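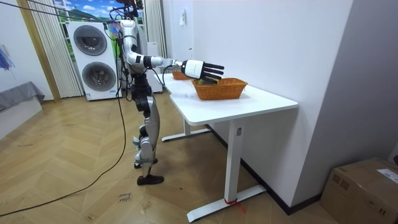
The basket table, two baskets along the long side.

Basket Sorting at Home: Your Questions, My Answers

I've been running this little page out of my spare room in Vivcombe for a while now, and the same questions keep landing in my inbox. So I finally sat down with a coffee and answered them all in one go. If yours isn't covered, write to me and I'll add it when I next update (usually April, when I do my big clear-out).

What is basket sorting, anyway?

It's a super simple way of putting small stuff away. You set a couple of baskets on a clear table, you give each one a kind of thing to hold, and you sort until the pile is gone. I use it for play food, craft bits, batteries, hair ties, all of it. I started doing it when the toy kitchen overflow got so bad that I was stepping on tiny plastic carrots at six in the morning. Never again!

How many baskets should I start with?

Two. I know, I know, you've got 14 categories in your head already. Start with 2 anyway. With a pair of baskets you only have one decision to make about each item, and kids can do it too. You can always split a basket later when it gets too full.

Do they have to be wicker?

Nope! I just like how woven baskets look, and that warm orange-brown color is nice against a white table. Wicker does snag on knit things, though, so if you're sorting mittens or yarn, go with smooth plastic or a fabric bin. For play food it's great. Crumbs and dust shake right out the bottom of most of them (do that outside, please, I learned the hard way).

Why do you keep going on about rectangular ones?

Round baskets waste so much shelf space, it drives me nuts. Rectangular ones line up along the edge of a table and then slide straight onto a shelf when you're finished. Look for a shape where you can see the bottom without digging. If you can't see the bottom, things go in there to be forgotten. I had a round one from a yard sale that held the same dead glue stick for two years.

What should I use for labels?

Paper and a dark pen. That's my whole system. I write one word in lowercase on a plain sheet and lay it on the table right in front of the basket, and when I change my mind I flip the sheet over and write something else. My handwriting is wobbly and it has never mattered. I did buy a label maker from Skiststead once, and I spent more time picking fonts than sorting.

For kids who aren't reading yet, put the first item in yourself. One banana in the fruits basket tells them everything they need to know.

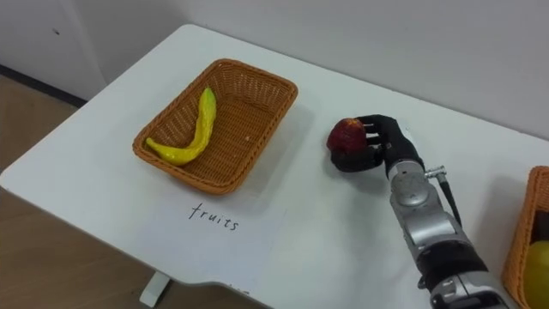
Does a banana count as a fruit if it's a toy?

Yes! I get this one more than you'd think. My rule is that play food goes by what it's pretending to be, so a plastic banana is a fruit and a felt egg is breakfast. The tomato argument I leave entirely up to your household. We had it at dinner and it got heated.

What kind of table works best?

Any flat one you can clear completely. I'm fond of a plain white top, because small things show up on it and you don't miss a stray bead. Rounded corners are a bonus if you have little ones running past at head height. Push it up against a wall if you can — things that roll will stop there instead of going over the back. If your table height adjusts, bring it up to where you're not bending. My back thanks me for that one every single time.

Where do you shop for baskets?

Thrift stores first, always. After that I like Shukla, a small housewares shop with a good remnant shelf, and the weekend market over in Kutarville if you don't mind getting up early. Check the rim before you pay. If it's coming loose at the corners, it'll be unwrapping itself within a month.

What if something doesn't belong in either basket?

Leave it on the table until the end. Don't stop and think about it in the middle or you'll lose your rhythm. When the pile is done, look at what's left, and you'll either see a new category or you'll see trash. I get a lot of trash — single doll shoes, mostly.

How do I clean the baskets?

Soft brush, then a barely damp cloth, then let them dry in the open air before anything goes back in. Please don't soak them. And wash the play food separately in warm soapy water, in a colander, so the small pieces don't go down the drain.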